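Bullness Animation Nights: Pre-Show Safety Checklist, Horrocks Hall
October program, Wednesday walk-through

1. Exits and aisles
Both rear exits open fully: OK
Aisle lights: OK
Comment: All 8 aisle lights are working, and what a difference! The steps are so easy to see now, even with the house lights all the way down. 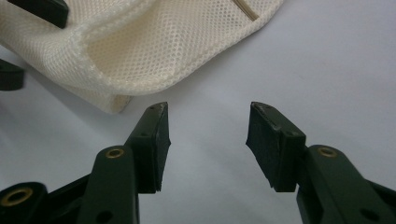
Side door by the stage: FIX BEFORE DOORS
Comment: Sticks at the bottom. It opens with a good push, but a kid couldn't do it.

2. Projection booth
Extinguisher tag in date: OK
Projector vents clear: OK
Lamp hours: 838 on the counter, change due at 2000
Comment: Plenty of life left for the whole Geker series. The test reel looked gorgeous, by the way (those reds!).
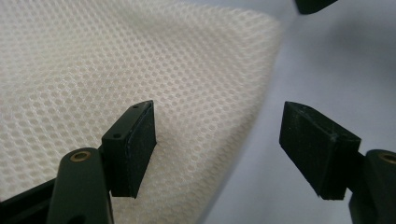
Booth door closes by itself: OK
Speaker stands weighted: OK on the left, RECHECK on the right
Comment: Right stand still rocks when you lean on it. Add another sandbag.

3. Lenses and screen
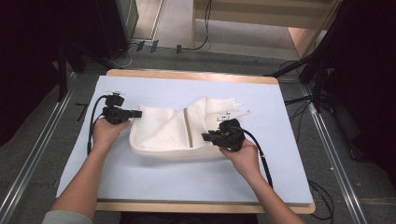 Spare lens stored low and strapped in: OK. The new shelf is terrific, and you can reach the case without a ladder. Please put something soft under it, though. A white terry towel like the one on the pale blue surface would do nicely, folded so no loose end hangs over the shelf.
Screen frame bolts: OK
Curtain track: OK, and so quiet now

4. Lobby and costume corner
Character costumes clear of heaters: OK
Costume head straps: REPLACE ONE
Small parts bagged and zipped: OK
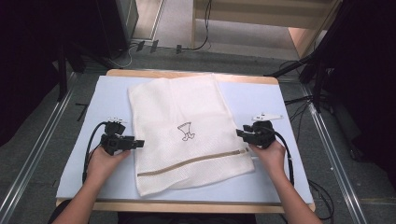

White mesh bag with tan zipper, laid flat

Poster stands: MOVE
Comment: The big Prolorham cutout is a beauty, but it blocks the extinguisher. Slide it over to the ticket window.

Recheck the side door, right speaker stand and cutout before doors open.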